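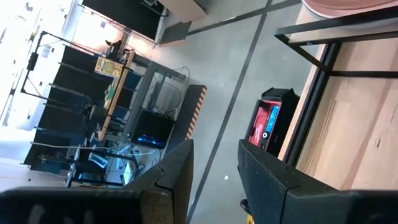
Small Accommodation Management
Unit 3: Deposits, Booking Terms and the Guest Information Sheet

These notes go together with the lecture. Please read them before the seminar in May and bring your own draft of a booking sheet, even if it is not finished.

1. What the booking terms must do

When a guest rents a cottage, a mobile home or a small apartment, there is usually no reception desk and no person who can answer questions at night. The text the guest received before arrival does this work. In Unit 2 we looked at prices and seasons. Now we look at what happens between the first inquiry and the return of the keys.

We use four properties through the whole unit. All are small and all are let directly by the owner.

Monda: a lake cottage for four persons, open all year.
Asta: a studio apartment above a bakery, mostly short stays.
Rothe: a farmhouse with a large garden, dogs allowed.
Skoreck: a group house in the hills, with one big kitchen.

2. Three kinds of money

Students often mix up the following terms, and so do owners.

The booking deposit is a part of the rent. The guest pays it to hold the dates. In many cases it is not given back when the guest cancels, but this must be written clearly before the guest pays.

The balance is the rest of the rent. It has a due date. If the due date is not written down, the owner will have to ask for the money several times, and this is unpleasant for both sides.

The damage deposit is not rent. It belongs to the guest and the owner only holds it. For Skoreck the owner asks for 400 euros. The owner of Asta asks for none, and in the lecture we discussed if this is wise for an apartment with a new kitchen.

Please use the same word for the same thing in the whole text. If you write "deposit" in one place and "security" in another, the guest will think there are two payments.

3. Returning the damage deposit

A good term answers these questions: how long after departure the money is sent back, by which way, and what the owner can take from it. Look at two versions.

Version from an old Rothe sheet:
"Deposit will be returned if everything is OK."

Version after correction:
"We return your damage deposit within 3 working days after departure, to the same account you paid from. If we need to keep a part of it, we will write to you first and send the receipt for the repair or the cleaning."

The second version is longer, but the guest knows what to expect. Note also that it says "we will write to you first". Many complaints begin when the guest finds a smaller amount in the account and has received no message.

What about small breakages? One glass or one plate is normal use for most owners. You may write a sentence such as "Please tell us if something breaks, so that we can replace it for the next guests." In our experience guests report more when the sentence is friendly.

4. What is included and what costs extra

Make the list from the view of a guest who is packing a car. Bed linen, towels, dish towels, firewood, parking, internet, cot, final cleaning, pets. For every item say if it is included, if it can be ordered, or if it is not available. Do not leave an item out because the answer is no. A family who comes to Monda without towels will not be happy to hear that this was "usual for the region".

With extra costs, give the unit. Is the dog fee per dog, per night or per stay? Is the heating in winter counted by the meter? For Skoreck the electricity is paid by the meter, and the owner reads it together with the group leader on arrival and again on departure. Both sign the paper.

5. Arrival and departure times

Write times with a.m. and p.m. for American guests and check that they agree in all places. The website of Monda said arrival from 4 p.m., the confirmation e-mail said from 3 p.m., and the guests naturally came at the earlier time, when the cleaning was not ready.

If there is a key box, send the code close to the arrival and not with the first confirmation. Describe the place of the box in words that also work in the dark: "on the left side of the door, at the height of your hand" is better than "next to the red bench".

6. Common language mistakes

"Until" and "by": The balance must be paid by the due date. You can stay in the house until 10 a.m.
"Possible": "Late departure is possible" sounds like a promise. Write "Late departure is possible on request" and say if it costs something.
"Free": "The garden is free" can mean no cost or no other guests. Choose another word.

7. Task for the seminar

Choose one of the four properties. Write the booking terms on one page and the guest information sheet on another page. Exchange them with your partner. Your partner reads as a guest and marks every place where a question stays open. Correct your text and bring both versions, the first and the second.

Reading for Unit 4: the chapter on cancellations in the course reader, without the part on travel insurance. We come back to insurance later, together with liability for gardens, stairs and playgrounds.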